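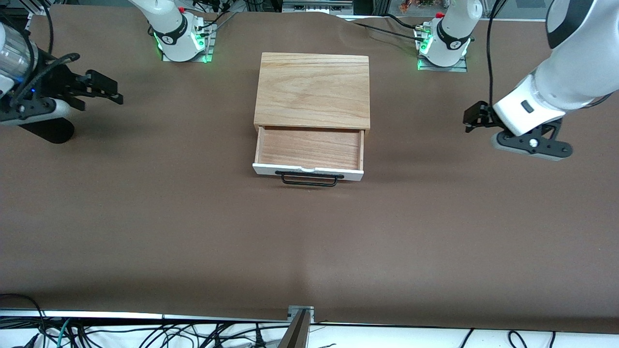
After a month on the Skerkura my neck is fine, but the pillow sits lower than it did out of the bag. Is the fill supposed to settle, and can I buy more of it without buying another pillow?

Posted 10 August 2021 by Bristolow Bedding
Last updated: February 2022

Yes to both. Buckwheat hulls flatten at the edges with use, and the loft drops most in the first weeks. The refill bag listed at the end of this page holds 500 grams of the same hulls.

Skerkura Buckwheat Pillow

The Skerkura is a firm pillow for back and side sleepers. The cover is undyed cotton twill, 64 centimeters long, with a zipper along one short end. An inner sleeve holds the hulls and has its own zipper, so the outer cover can be washed without emptying the pillow.

Loft is set by the amount of fill. Open both zippers over a large bowl and remove hulls a cup at a time. Side sleepers usually keep most of the fill. Back sleepers tend to take out more. Store the extra hulls in a sealed container away from damp. 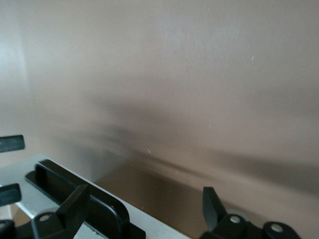
The hulls must not be washed. If the pillow picks up moisture, empty the sleeve onto a tray, spread the hulls in a thin layer and leave them in a dry room until no dampness can be felt. The cover goes in a cold machine wash and is line dried. Tumble drying shrinks the twill enough to strain the zipper.

The fill makes a rustling sound when the head moves. Covering the pillow with a quilted case, such as the Brallulis, reduces it. Stomach sleepers will probably find the Skerkura too high even with much of the fill removed.

The stitching and zippers are covered for two years. Settling of the hulls is normal wear and is not covered. The cotton is woven to a 700-newton tear rating in the warp direction.

Related items
Skerkura Hull Refill, 500 g
Brallulis Quilted Pillowcase
Whitlock Wool Pillow
Whitlock Mattress Pad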